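Plerorar Help > Home > Heating, cooling, air

Kitchen/dining room won't cool down at dinner time, floor fan isn't doing much

Asked by Noreen Daly, Aug 18, 2020
Tags: fans, humidity, renting, no AC

Hi all, first time posting so sorry if this is in the wrong section. We moved to a ground floor rental outside Undton in January, when it was freezing and we were thrilled with how warm the place was (ha). Now it's summer and the room where we cook and eat is unbearable from five o'clock on. It's 192 square feet with a tile floor and one window that faces west, and the only other opening is the door to the hallway. There is no AC and the landlord says the wiring on that side is old and he'd prefer I didn't put a window unit on it.

I have one metal floor fan. I've tried it pointed at the table and I've tried it pointed at the stove, and all I get is hot air moving faster and napkins everywhere.

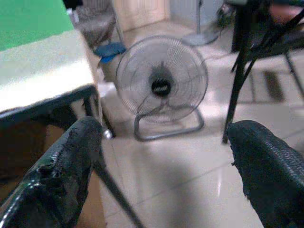 I saw a Climo portable unit on sale for $450 and I'm tempted, but that's a lot of money for something I may not be allowed to plug in, and my sister had one of the hose kind and hated the noise. Before I spend anything I'd love to know if I'm just using the fan wrong. Also the humidity is bad enough that salt won't come out of the shaker and crackers go soft overnight, so if anyone has ideas for that too I'm all ears.

Things I already do: blinds down after lunch, no oven on weekdays, lid on the pasta pot. We eat at 6:30 and can't really move it because of my husband's shifts.

Thanks in advance!
Noreen

3 answers

Finbarr Hanrahan
Marked as helpful by the asker

You're using the fan the way everybody does and it's the wrong way for your hours, so don't feel bad, I did the same for years in a third floor walkup. A fan doesn't cool a room. It cools you, a bit, by moving air over your skin, and while it's doing that the motor is putting a little heat into the room. What you want at 5 pm is to get rid of the hot air the stove is making, and then have the fan blow on people once you sit down. Two jobs, two positions.

What I'd do, in order:

1. Get a cheap thermometer with a humidity reading on it and write down inside and outside numbers at 3, 5, 7 and 10 for a few days. Boring, I know! But you need to know when outside gets cooler than inside. At my place it's after 8, and opening the window at 5 was making everything worse.

2. Keep the window and blinds shut until that crossover. If you can get anything on the outside of the glass do that, because once the sun is through the window the heat is already in with you. I clipped up an old canvas drop cloth on the outside with the landlord's blessing and it made more difference than anything I'd paid for.

3. While the stove is on, run the hood if it vents outdoors. If it just filters and blows back at your forehead it does nothing for heat. In that case open the window a hand's width only while you're cooking and put the fan facing OUT, a couple of feet back from the opening, with the hallway door open behind it so it has cooler air to pull from. Then shut it all up again.

4. Cook the wet things early. Rice, potatoes, pasta, anything that boils for a long time dumps steam in the room and that's half your sticky feeling. I make rice at breakfast now, cool it quickly and get it straight in the fridge, then dinner is cold sliced stuff plus one quick pan. For the salt and crackers, decant everything into jars with tight screw lids the day you buy it. A few grains of dry rice in the salt shaker is an old trick and it sort of helps.
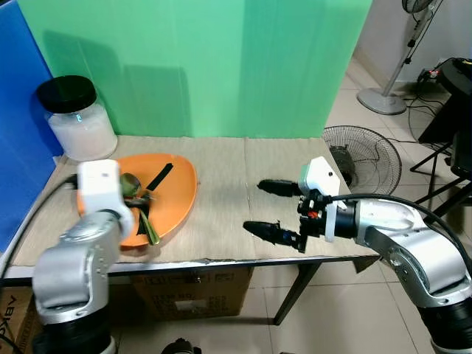 5. After the crossover, open everything and leave the fan facing out until bedtime. Tile is great for this, it holds on to the night's cool until well into the next day if you give it the chance. Take up any rugs for the season.

I'd hold off on the $450 until you've had two weeks of this. And do ask the landlord about the wiring in writing, because a portable pulls a lot too and it may be the same "no" as the window unit.

Comments (2)

Noreen Daly: The hallway is so much cooler and I've been keeping that door CLOSED to protect the bedrooms. Oh dear. Trying the fan facing out tonight.

Finbarr Hanrahan: Close it again as soon as the cooking is done and the bedrooms will be fine.

Kazimír Sýkora

get a dehumidifier. mine cost 300 and the room feels completely different

Comments (1)

Joris Maes: Careful with this one in a small closed room. They take the water out but they give off heat, and you'd be sitting next to it. Great for a basement, or for running while you're out at work. I wouldn't have it on at dinner.

Wiesława Jabłońska

Finbarr covered the fan so I'll only add what worked for us, since we also can't move dinner (two kids, swimming, don't ask).

We stopped eating where we cook. It sounds silly in a small place but even getting the table to the far side from the stove helped a lot, and on the really bad days we carry everything to the hallway end and eat there like it's a train car. It only works if setting the table is quick, so I cut it down to a bowl on a plate each, a cup, the cutlery, and whatever we're sharing in the middle. It all gets laid in the morning while it's still cool and then I don't have to think about it.
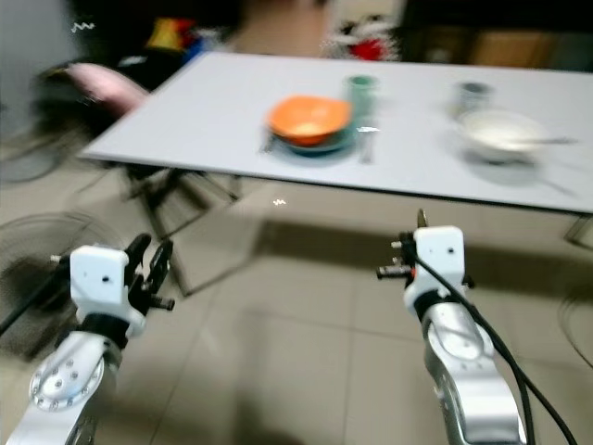 The other thing is chilled bowls! I put the serving bowl in the fridge an hour before and a cucumber salad or cold noodles will stay nice the whole meal. My mother thinks I've lost my mind but she always has seconds.

For heat when cooking, an electric kettle is your friend. I boil the water in there and pour it over couscous or thin noodles, lid on, done, and the stove never goes on. We also have a slow cooker that lives out on the back step under the overhang in July and August. Check yours is dry and out of reach of pets if you try it, and use a proper outdoor outlet.

About the crackers, five minutes in a low oven brings them back, but then you've had the oven on, so I do them early on Saturday with whatever else I'm baking for the week. Brown sugar I gave up on. It's a brick in winter and soup in summer.

One question back to you, Noreen: is there a tree or an awning anywhere near that west window? Our neighbor on Madigan Street grew runner beans up strings in front of hers and by midsummer she had full shade. Too late for this year, but you could get the pots ready.

Comments (3)

Noreen Daly: No tree, just the parking lot, which I'm sure isn't helping. Beans are a lovely idea, I'll ask about pots.

Noreen Daly: Update, fan facing out while I cooked and then turned round to us for dinner. Two degrees lower on my new thermometer than yesterday and the napkins stayed put. Still sticky though.

Joris Maes: If you do end up with a portable later, look for the two-hose kind. The single-hose ones pull hot air in under the doors to replace what they blow out. My cousin's had a 2000 hour warranty on the fan motor and he used up most of that in two summers with the bedroom never getting properly cold.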